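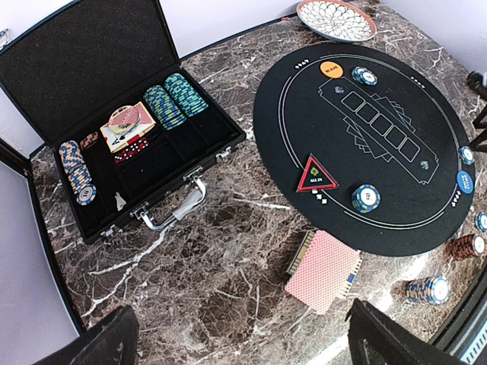 ## Séance 4 — Les règles d'exploitation d'un bras manipulateur sur table

Notes de cours rédigées par Lizeth Correa, relues par Wilson Muñoz. Module « Robotique de service », version d'avril.

### 4.1 Ce que les normes couvrent, et ce qu'elles laissent de côté

On commence presque toujours par citer l'ISO 10218 pour les robots industriels et l'ISO/TS 15066 pour le travail collaboratif. Ces textes traitent de la sécurité des personnes : vitesse, force, distance, arrêt. Ils ne disent à peu près rien de la qualité d'une manipulation. Un bras peut respecter toutes les limites de contact et renverser chaque pile de jetons qu'il approche.

Or beaucoup de plaquettes commerciales jouent sur cette confusion. « Conforme » y devient synonyme de « fiable ». Demandez toujours : conforme à quoi, mesuré comment, avec quels objets ?

### 4.2 Le cas d'étude : ranger une mallette de poker

La tâche paraît modeste. Il faut remettre dans une mallette à compartiments de feutre noir des jetons, des cartes, des dés et les marqueurs du tapis. Elle concentre pourtant plusieurs difficultés que les procédures génériques ignorent :

- des dés rouges groupés dans la mallette, près d'un jeu de cartes posé en partie sur un as visible ;
- des rouleaux de jetons couchés, qu'une prise trop large ou trop molle disperse ;
- une petite clé argentée dans un compartiment étroit, où les doigts d'une pince n'entrent pas forcément ;
- des cartes étalées sur un plateau de marbre brun foncé veiné de blanc et de gris ;
- un tapis noir imprimé de rectangles blancs au format carte, que certains détecteurs prennent volontiers pour des cartes.

Ce dernier point mérite qu'on s'y arrête. Nelly Taipe a repris les journaux de la campagne Keltia : sur 90 essais, 53 ont été déclarés réussis par le logiciel. Après relecture humaine, il en restait 48. Les cinq autres étaient des rangements « terminés » avec un objet oublié. Le rapport initial ne mentionnait que le premier chiffre.

### 4.3 Règles de bonne pratique retenues pour le module

1. **Écrire le critère de réussite avant le premier essai.** « Table rangée » n'est pas un critère. « Chaque jeton couché dans un compartiment, couvercle fermé sans forcer » en est un.
2. **Consigner l'état initial.** Position de la mallette, ouverture du couvercle, objets hors du tapis. Les jetons posés à même le marbre, à droite, font partie de la tâche au même titre que les autres.
3. **Déclarer les obstacles fixes.** Deux dossiers de chaise noirs bordent la table au premier plan, et une assiette décorative se trouve au-delà du tapis. Ils entrent dans le modèle de collision, même si la trajectoire nominale les évite.
4. **Compter les interventions humaines.** Un essai où l'opérateur redresse une carte est un essai assisté. Il ne rejoint pas les réussites en note de bas de page.
5. **Nommer les objets par un identifiant stable.** Les marqueurs « BIG BLIND » et « SMALL BLIND » sont ronds tous les deux ; l'un est orange, l'autre bleu. « Le bouton rond » ne suffit pas dans un protocole.
6. **Conserver les échecs.** La base Flalora annonce 4000 séquences sans préciser combien ont été écartées, ni par qui. Je ne sais pas quoi faire d'un tel nombre.

### 4.4 Objections entendues

Gilberto Llanos, qui a piloté l'intégration chez Clondus, trouve la règle 4 trop sévère : en atelier, dit-il, personne n'arrête une ligne pour une carte de travers. L'argument vaut pour la production. Il vaut beaucoup moins quand on publie un taux d'autonomie.

On nous oppose aussi le coût de la relecture. Il est réel. La grille Boros propose un échantillonnage, ce que j'accepte à condition que le tirage soit fait par quelqu'un d'extérieur à l'équipe qui présente les résultats.

### 4.5 Travail à rendre

Par binôme, rédigez un protocole d'une page pour le rangement de la mallette. Il comprendra le critère de réussite, la liste des objets, deux cas d'arrêt et la procédure de reprise après chute d'un objet. Citez une clause de norme seulement si vous l'avez lue.

Les copies sont à déposer auprès de Marleny Llanos avant 17 h, au format texte. Les protocoles qui contiennent le mot « robuste » sans définition seront rendus pour correction.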